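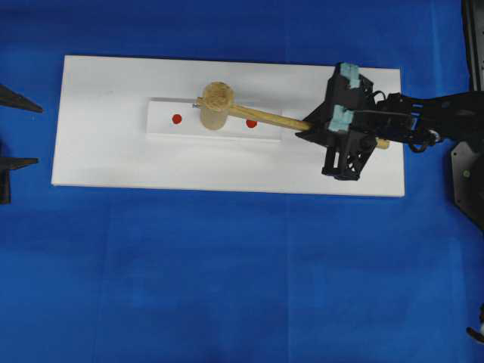 Standing By: Abstention and Its Costs in Three Peacekeeping Debates

Final report, Seminar in Foreign Policy Analysis
Submitted in May to the Ekholm School of Public Affairs

Abstract

This report examines how legislators justify a decision to stay out of a foreign conflict. Most classroom work on intervention begins with the choice to send troops and asks whether it was wise. The present study begins with the choice to decline and asks what reasons were given, by whom, and whether those reasons changed once the conflict grew worse. The material consists of 427 floor speeches drawn from three parliamentary debates on proposed peacekeeping missions. The principal finding is that speakers who opposed a mission seldom described their position as a policy with effects of its own. They described it as the absence of a policy. 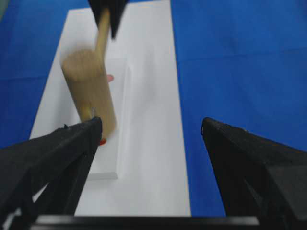

Dušan Begović

1. Background

The literature on humanitarian intervention is large and divided. One body of work holds that outside force tends to lengthen civil wars and to leave the intervening state responsible for a country it cannot govern. Another holds that early and limited deployments can keep a local conflict from spreading across borders, and that the cost of refugees, lost trade and later military action should be charged against any decision to wait. The seminar readings gave equal time to both positions, and this report does not attempt to settle the matter.

It takes up a smaller question that the readings left open. If inaction has consequences, an elected official who votes for inaction might be expected to address them. The study was designed to find out how often that happens.

2. Sources and Method

The speeches were taken from the Wiro archive of translated parliamentary records, to which the School subscribes. The initial search returned 700 speeches. Procedural remarks, duplicate entries and speeches of fewer than three sentences were removed, leaving the 427 used here.

Each speech was read in full and assigned a position (for, against, or undeclared) and up to two main reasons. The reasons followed the coding scheme in the Mertens handbook, with one category added for claims about what would happen if no mission were sent. A second reader from the seminar coded 70 of the speeches independently. Differences were discussed at the Tuesday methods session, and the definition of the added category was tightened before the remaining speeches were coded.

3. Findings

Opponents of deployment relied most heavily on cost, on the safety of the troops, and on doubt that the mission had a clear end point. These arguments were often careful and specific. Several speakers cited equipment shortages by unit and asked for written answers from the defense ministry.

Claims about the results of staying out were rare on that side. Only 17 speeches against deployment contained one, and most of these came late in the third debate, after fighting had reached a neighboring state. Supporters of deployment raised the subject far more often, although usually in general terms and with few sources.

Undeclared speakers were the most likely to ask for a middle course, such as funding for border monitoring or an expanded relief effort. These proposals received little attention from either side.

4. Limitations

The records are translations, and tone is easily lost. Reasons stated on the floor may differ from those given in closed party meetings. The three debates also took place under coalition governments, in which members may have had less freedom to depart from the agreed line. A comparison with a presidential system would be a useful extension. The Boletti collection, which holds committee transcripts as well as floor speeches, would be a suitable source for it.

5. Recommendations for Further Work

Future projects should separate moral claims about inaction from practical ones, which the added category combined. They should also record the order of speakers, as members appeared to answer one another more directly than the coding scheme allowed. The coding sheets and the list of excluded speeches are on deposit with the seminar office and may be consulted on request.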